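### 4.2 Wrist-view edge estimation

The grasp planner, Dawber, needs one quantity from the wrist camera before it commits to closing: the angle between the edge of the panel and the centre line of the gripper. We take this from a line detector run on every image, followed by a filter over the last five results. The detector was trained on 1017 labelled wrist views, all from the same camera mount.

Large flat objects are awkward for it. A panel can take up most of the view, and the fingertips hide the part of the edge that matters most. Small metal fittings add short bright lines that compete with the real border.
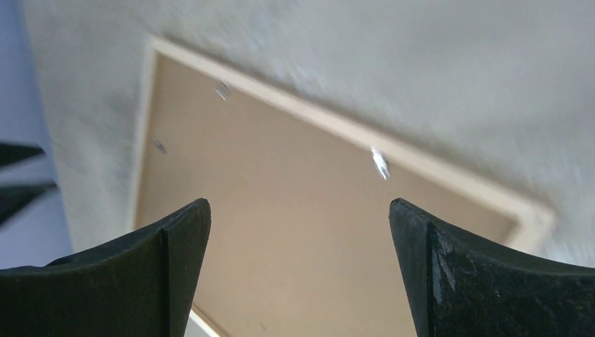
**Figure 3.** Wrist view of a tan panel with a pale border and metal clips, seen at an angle past the open fingers.

In views like Figure 3 the first version of the detector often locked on to a clip. We now drop any line shorter than 60 pixels and mask the fingers using a fixed outline. Motion blur is handled separately. If the background gradient falls below a set level, the image is skipped and the filter keeps its last value.

The second case is a panel edge lying between the fingers. The long pale strip gives a strong line, but its layered side produces several parallel ones, and the filter may jump from one to the next. Keith Heywood's change to the Wallent tracker groups parallel lines before filtering and passes on only the middle of the group. The angle error matters more than the offset at this stage, as the fingers can take up a small sideways shift.

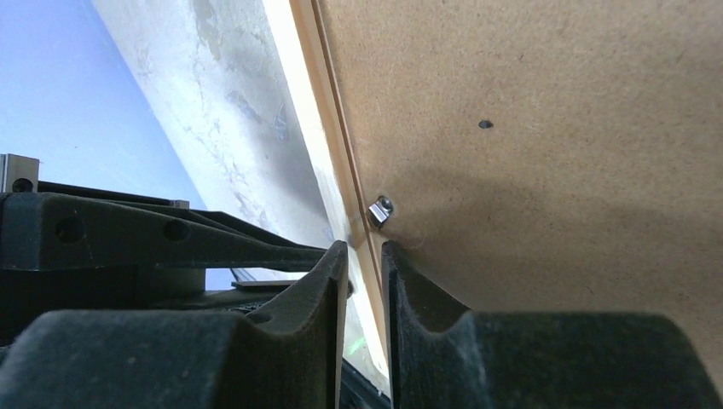 ### 4.3 Closing the control loop

The filtered angle is sent to the Skukska controller at 27 Hz. Wrist rotation is corrected first, with finger motion held until the angle has stayed within its limit for five updates in a row.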